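Sleeved cups rejected at packing line, case count short
Status: Resolved

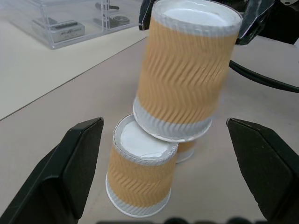
Sleeved cups, mouth down, one raised above the table.

Reported problem
Customer gets short cases of the sleeved hot cup. A case should hold 2,000 cups. The case label prints 2,000 every time, but the receiving site at Javitz opened one and found it 64 short. The plain cup runs on the same line and has no shortage. Started in July after the label software was updated to the current Asedine release.

Setup
Line 2, Gistier counter, Rissanen case packer, Asedine label station. All three talk over the plant network. Counter sends a total to the packer, packer closes the case, label station prints.

Log entry 1
Asked the site for the counter log and the packer log for the same shift. Counter log came back complete. Packer log was missing the first hour. Asked them to check the clock on the packer. It was 2 minutes behind the counter. Had them sync it. No change in the problem, but the logs now line up and are easier to read.

Log entry 2
Rolled the label software back to the old release on a spare station. Ran one case of sleeved cups and hand counted it. Still short. The update is not the cause. Spare station put back on the current release.

Log entry 3
Looked at the counter settings. The sleeved cup was set up by copying the recipe for the plain cup and changing the name. Stack pitch was never changed. The sleeve makes the nested stack longer for the same number of cups, so the counter reads the extra length as extra cups and sends the total early. That would give a short case with a full label.

Sent the site these steps:
Stop the line and clear the infeed.
Log in at the counter with the supervisor code.
Open Recipes, pick the sleeved cup, open Geometry.
Measure a nested stack with sleeves on. Use a steel rule, not the tape.
Enter the new pitch and save. Do not use Save As, it leaves the old recipe active.
Power cycle the counter and wait for the green light.

Log entry 4
Site reports the steps were done but the counter went back to the old pitch after the power cycle and is now showing error 113. Error 113 means the recipe file is write protected. There is a key switch inside the left door of the cabinet. It was set to Lock. Told them to turn it to Edit, enter the pitch again, save, then turn it back to Lock before the restart.

Log entry 5
Pitch is holding after restart. Error cleared. Site ran a full case of sleeved cups and hand counted it. Count was 2,000. Ran a case of plain cups to make sure that recipe was not touched. Also correct.

Cause
Wrong stack pitch in the copied recipe. The software update went in during the same week the sleeved cup was added, which is why it got the blame.

Open items
Cases packed before the fix are still in the Javitz warehouse. Customer will relabel or credit them, no action from support.
Recipe backup needs to be taken again. The one on file has the old pitch in it.
Packer clock should be pointed at the plant time server or it will drift again. Separate ticket.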